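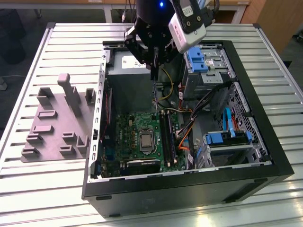

Your hospital has a really long memory, and it keeps a bit of that memory just for you. Every time you visit a hospital or a doctor's office, somebody writes down what happened - why you came, what the doctor found, what medicine you got - and all those notes together are called your medical record. These days most of it lives inside computers. If you take the side off a desktop computer, like the black one lying on its side up there, you'll find a big green board with slots on it for memory. The memory that goes in those slots is only for the stuff a computer is thinking about right now. Turn the power off and it forgets! So your record has to be saved somewhere that doesn't forget, and looking after it is part of my job.

My name is Satish Bisht and I work in the records office at Wulidham Children's Hospital. I'm not a doctor and I'm not a nurse. I don't have a stethoscope (I did ask once). But almost every kid who comes through our front doors has a record, and my office makes sure the right one is ready when the doctor needs it.

What goes in a record?

More than you'd think. Your name and birthday are in there, and so is your address, and the name of the grown-up we should call. Then there's the health part. If peanuts make you swell up, that goes in, and it goes right at the top where nobody can miss it. The shots you've had are listed with their dates. So are X-rays, blood tests, how tall you were, how much you weighed, and notes from every visit.

Some of it is kind of funny to read when you're older. My own record has a note from when I was four that says I had a bead in my left ear. I don't remember the bead at all. My mother certainly does.

Why do they ask my birthday so many times?

Kids ask me this one all the time, and I get it. You tell the person at the desk, then you tell the nurse, then the doctor walks in and asks again. Did they all forget?

Nope. They're checking that you and the record match. Lots of people have the same name. Imagine there are two kids called Sam Lee in the waiting room, and one of them can't have a certain medicine. We'd better be very sure which Sam is which! A name and a birthday together are a lot harder to mix up than a name alone.

We also give each patient a number. It's printed on the wristband you wear if you stay with us, and no one else at our hospital has the same one. If you ever get a wristband, take a look. You'll see your name and your number, and usually some stripes called a barcode, like the ones on a cereal box. A nurse can scan it with a little beep before giving you your medicine, and the computer says whether it's the right medicine for the right kid.

What did people do before computers?

Paper. So much paper! When I started, every patient had a cardboard folder, and the folders lived in a long basement room with shelves up to the ceiling. If a doctor on the Barkesel ward (that's on our top floor) wanted your folder, somebody had to go down, find it, put it on a cart and push the cart to the elevator. I was often the somebody. I had very strong legs.

The trouble with a paper folder is that it can only be in one place. If the eye doctor had it, the bone doctor had to wait. And if someone put it back on the wrong shelf, well, that was my whole afternoon gone.

Now we use a computer program called Zetomard. The eye doctor and the bone doctor can read the same record at the same time, even from different buildings. We still have some old paper, though. Last June we copied 2939 folders into the computer with a scanner, one page after another, and we have 604 left to do. The oldest one I've held was 50 years old and the pages had turned the color of weak tea.

What if the computer breaks?

Good question, and one we worry about a lot. The answer is that we never keep just one copy. Your record is saved on big computers called servers, and then it's copied to more servers in another town. That's called a backup. You may have done the same thing yourself if you ever saved a story you were writing in two places.

We practice for bad days, too. A few times a year we pretend the computers have stopped working and everybody goes back to pens and clipboards for a while. Then we type it all in afterward. The younger nurses groan about it, but I rather like it. I get to use the cart again.

Who gets to look?

Your record is private. I can't open it because I feel nosy, and neither can anybody else at the hospital. You need a reason that has to do with your care or with doing your job. I have my own password, and Zetomard keeps a list of who opened each record and when. If I peeked at my neighbor's record to see why she was limping, that list would show it, and I'd be in serious trouble. I should be, too!

Sometimes a record has to travel. Say your family moves and you start going to a new doctor at the Dewulf clinic across the river. Your parent or guardian can ask us to send your record over, and the new doctor can see your allergies and shots without starting from scratch.

Can I see mine?

Often you can, with help from your parent or guardian. The rules change depending on where you live and how old you are, so the best thing is to ask at the front desk. There will be some long words in it. "Fracture" means a broken bone, "otitis media" is an infection in the middle of your ear, and "febrile" just means you had a fever. If you come to a word you don't know, ask your doctor what it means. They had to learn all those words once, too.

And if you spot a mistake, tell somebody. A boy came in with his dad and told me we'd spelled his middle name wrong on every page. He was right. It took me ten minutes to fix, and he stood at the counter and watched me do all of it.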